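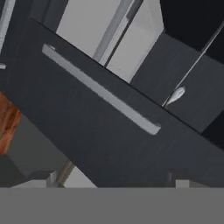 Lists > Endale Sourdough > April

Re: starter going sour in the fridge

Apr 20, 2023

Ngan-ling Shek wrote:
> Mine smells like nail polish after a week. Do I toss it?

Oh please don't toss it, Ngan-ling! Mine did just that in November and I nearly cried.

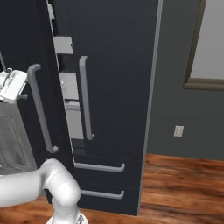 Tall fridge, left door open

Pour off the gray liquid, keep a spoonful, and feed it twice a day on the counter - rye if you have it. 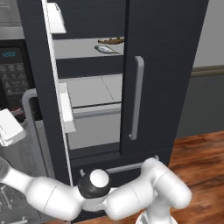 I weigh out 56 grams of flour each time and the same of water, and mine came around by the weekend. Write and tell us how yours does!

2 replies | 0 shares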